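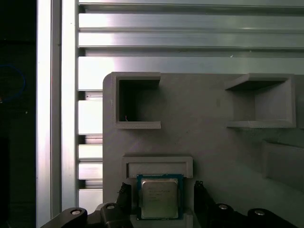
The Test Bench at Rusham: Work at Hand

Flillen takes in used desktop computers, pulls out the parts that still have life in them, and tests and grades them for resale. Processors are the fiddly end of the business. For years the whole job was done with fingertips, tweezers and a good lamp, and now part of it is done by an arm called Zupan (the name was on the first parts order and it stuck). This page is for family, former colleagues and anybody else who keeps asking what we do all day with a robot on the bench. Happy to show you!

The chip in the grip
A square desktop processor, green-blue board around the edge and brushed metal on top, held between two black toothed fingers. Those ridges are my favorite part of the whole setup. The slot-shaped holder is just above it on the gray panel.

The gray panel
3D-printed, and you can still see the fine lines in the surface. We print these in-house and Cường Bạch draws every one of them. He used to run the manual bench and he knows exactly where a chip wants to snag, so the pockets come out of his head more or less finished. The first version he drew is on a shelf by the door with all our signatures on it.

The rails behind
Silver aluminum framework, same stuff as the rest of the bench. It bolts together with one hex key, and when we want something moved we move it ourselves before lunch. The old fixtures had to be sent out for any change at all, so this still feels like a luxury.

What a shift looks like now

Teodora Vidmar opens up. She loads the trays, starts Fadavau, the test software, and runs a practice pick before any customer parts go on. A tray takes 50 chips. Our best day so far is 268 processors through the bench, and yes, there was cake.

The arm does the reaching and placing. People do the looking. Bent corners, scratched lids, old paste that has to come off, a part that's been put in the wrong tray: all of that is still decided by somebody with a magnifier, and we are getting better at it now that we have the time to look properly. Teodora has started a binder of odd faults with a page for each one, and it is wonderful reading if you like that kind of thing (I do).

What changed for us

Hands and necks, first of all. A manual shift meant bending over a socket up to 100 times before the first break, and you felt it in your thumbs on the drive home. We all trained on the arm, 3 of us to start with and then the rest of the bench after the December rush. The training hours were paid, and that mattered to people.

Cường now spends his mornings drawing and printing and his afternoons on the floor. Teodora moved from packing to running the cell and she teaches the newer folks. Her rule is that everyone learns to seat a chip by hand before they touch the controls, and you can tell who learned it that way, because they hear a bad placement before the screen says anything.

Some things we miss. The manual bench was chatty, with everyone elbow to elbow, and the cell spreads us out more. We brought back the shared coffee table in the corner to make up for it, and the radio has moved over there too. The other gripe is the stopping. When the arm stops, it stops until a person comes over, and in the early weeks that was a lot of walking. It's much better now, and there is a stool next to the stop button that has become the most popular seat in the building.

Still on the list

A softer setting for the older chips. Labels on the trays that don't peel. A second panel, already drawn, with room for laptop parts, and Cường is so pleased with it that he carries the printout around with him.

Page updated 01/05/2024. If you used to work here and want to come try the controls, ask for Teodora at the front desk. Bring closed-toe shoes.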